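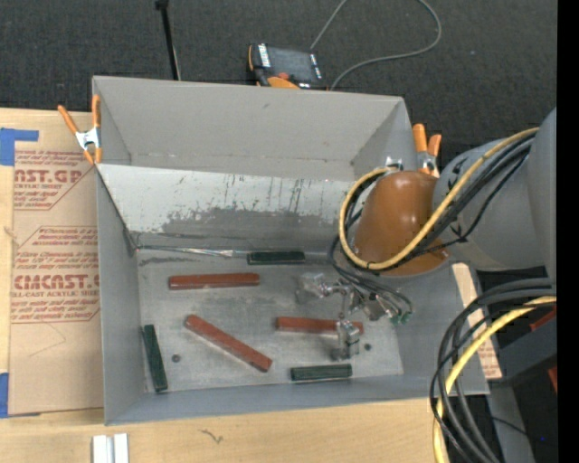

**What is in this collection?**
Notes and tables on small colored bars kept in open gray bins, written up so that other people who sort short stock can reuse the layout and the labels.

# Pullen Bar Set

Last revised June 24, 2019. Replaces the version from December, which had the wrong column order in `bars.csv`.

## Contents

- `bars.csv` - one row per bar, 2590 rows
- `bins.csv` - one row per bin, 23 rows
- `layouts/` - 40 text files, one per sorting session
- `CHANGES.txt`

## Bars

Two colors are used, red and green. The red is a brownish red and the green is dark. In `bars.csv` they are coded `R` and `G` with no shade value. We tried a shade column early on and dropped it, as two people reading the same bar rarely wrote the same thing.

Bars were cut by Sundqvist and finished in our shop. Batches are marked in the `batch` column. Batch 19 was cut short and is left out of the length summaries, but its rows are still in the file.

## Bins

The bins are open gray rectangles with a wide floor. Many have scuffs and worn spots, and we did not repaint them. Floor holes are listed under `holes` in `bins.csv`. Ignore them when working out positions.

A slanted panel is recorded as `panel = 1`. Scratches on a panel go in `notes`.

## Position labels

| Label | Meaning |
|---|---|
| `rear` | against or near the far edge of the floor |
| `front` | near the low front wall |
| `side_l`, `side_r` | along a side wall |
| `mid` | anything else |

Angle is `flat`, `diag` or `up`, read from the front. `up` means the bar points from front to rear - it does not mean standing on end. Bars touching each other get the same `group` number.

## Known problems

- Sessions in the Flaltitora folder use `back` for `rear`.
- `group` is blank in the oldest layouts.
- Grustell bins have a lower front wall, and `front` was used too freely for them.

## Use

Free to copy and change. Please keep `CHANGES.txt` with the files.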